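Family news: the Hultdale weekend is on again!

Six households have said yes so far, which is already better than last year, and I'm still waiting on the Toivonen side (you know who you are, and so does Aunt Mehrangiz). We've got the big house at Hultdale for two nights in October, and the long table in the hall will take all of us if the children don't mind the bench.

Clifford Paquette has offered to do his fish pie on the first night. Hooray! He made it for Wiebke's fortieth and I've thought about it ever since. Jarmo is bringing the sauna stove talk again, with new slides, and I for one am looking forward to it. Please tell me about allergies early, as Teemu can't have nuts and we got in a muddle over the brownies.

The quiz is back too. Wiebke Sauerland is setting the questions, so expect plenty on the Culley cousins and the summer the boat sank. Teams will be drawn from a hat this time, after the row over the married couples. If you have old photos for the picture round, post copies to her and keep the originals at home.

Beds: there are 14 upstairs and two sofas in the room by the kitchen. Grandparents and babies get first pick, then it's by order of paying. The house costs 700 for the whole stay and we split it by household, same as before. Bring your own towels.

It does get chilly up there once the sun goes, especially on the walk down to the water, so pack something warm for the evenings.

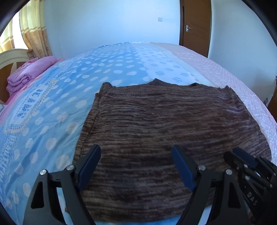
Brown knitted sweater, laid out on the bed.

Mehrangiz would love a hand with the airport runs. She has room for four in the car and a very full list already, so if you're driving up from the south do ring her. And somebody please remember the accordion. We sang without it last time and it wasn't the same at all!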